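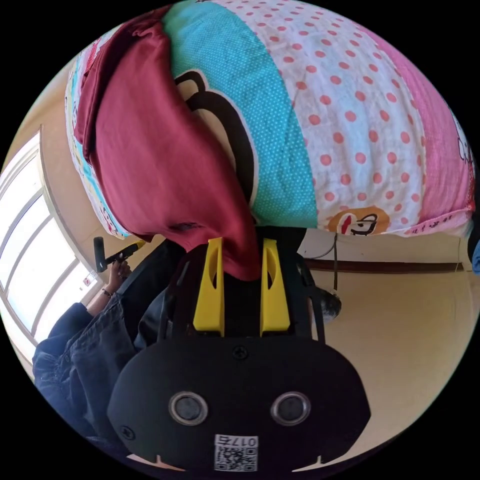
Wistunley robotics club folds its way toward 100 clips

WISTUNLEY - Laundry is homework now for the after-school robotics club at Wistunley High. Members have been taking hand-held grippers home since February, recording themselves picking up and folding clothes and towels. The clips go to train the club's folding arm, nicknamed Huvik.

Target is 100 good clips per student. Running total as of last night: 1338, says coach Trudy Faulkner, who keeps the count on a whiteboard by the door.

"Good" is the hard part. Move too fast and the clip gets tossed. Same if the fingers drop out of view. Junior Pavithra Acharya lost around 50 that way in her first week.

"I was folding like I fold at home, which is fast and bad," she said. "You have to slow way down. My mom thought I was sick."

Beds work better than tables, members say, and patterned bedding is welcome. Faulkner wants lots of different colors and rooms so the arm doesnt get used to one background. Plain white sheets are all over the early batches.

Software is down to 2 students, Hema Palaniappan and Bhavana Mudaliar, who sort the clips at lunch and rerun the training overnight on a computer in the shop room. So far Huvik can manage a washcloth. Shirts, not yet. Sleeves are "a whole seperate problem," Palaniappan said.

The club shows the arm at the Pisharody Cup next month, home chores division. Doors at 9 a.m. in the main gym, free to get in. Students who still have a gripper at home should bring it back charged.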